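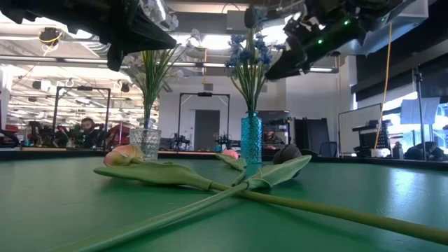

4.2 Vessel height and the so-called rule of proportion

Trade manuals repeat that stems should stand one and a half times the height of the vase. We doubt it. Ferri and Kusuma traced the figure through 16 handbooks and found no test behind any of them, only each author citing the last. Our own material fits it poorly. In Figure 3 the short clear vase carries tall grass-like leaves and small white flowers that fan well out above the rim, while the narrow turquoise one holds its blue spray clustered near the top. Two artificial tulips lie crossed on the green tabletop in front, one pale pink and peach, the other nearly black, and their stems are long. A florist would call for cutting. We are not convinced the colour pairing needs it.

Figure 3. Textured glass vases with artificial stems, two tulips unplaced.

Bellini claims that a bumpy or faceted surface "excuses" a crowded neck. Perhaps - but her raters saw only plain cylinders beside hobnail ones, and never the same flowers in both. Until somebody swaps the bouquets and leaves the glass alone, the claim is a matter of taste with a percentage attached. The Eltdale survey (1000 households) is no better on this point, as it asked what people liked and not what they had at home.

Filed under: Home & Decorative Arts

Comments
K. Blöndal: Fair on Bellini, harsh on the handbooks. They were written for fresh flowers.
Irfan S.: Does the ratio count the leaves or just the bloom? Neither side says.

Home | Issues | Authors | Search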